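Filed under: Home & Linen > Galleries > Folding

The Purple Towel Gallery

I love a folded towel. I really do! Give me a clear wooden table and a soft towel in a good colour and I'm happy for the whole arvo. Our linen cupboard at Grulholm has had its yearly going-over, and this little gallery is about my favourite bit of it, the folding (the sorting is fun too, but folding is where the colour comes out).

I'm a lengthwise folder. Long edges first, smooth it out with a flat hand, and only then think about how wide your shelf is. A light violet towel is lovely for this because every ridge and soft little rumple shows up against brown timber, and you can see straight away where the fabric wants to sit.
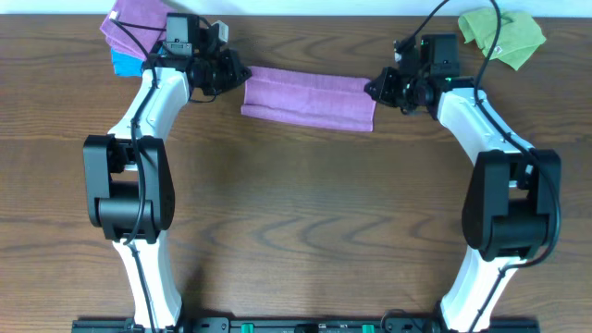 Long and flat, with a raised fold running along its length. Violet on dark, wavy wood grain is my favourite colour pairing of the lot!

The near edge is the one I fuss over. If it's rolled or folded under neatly, the whole stack looks plump from the front of the shelf, and that's the side visitors see. Corners matter as well, so I hold both ends of the long side and give the towel a gentle pull before the next fold. A bit of rumpling never hurt anyone, and I wouldn't dream of ironing one.

At Grulholm the violets live on the middle shelf, between the greys and a very cheerful mustard set I picked up last August. Bath sheets go underneath, folded in thirds, and face washers get rolled and popped in the basket by the door.

Last updated: February 28, 2023
Contact | © Grulholm | Back to top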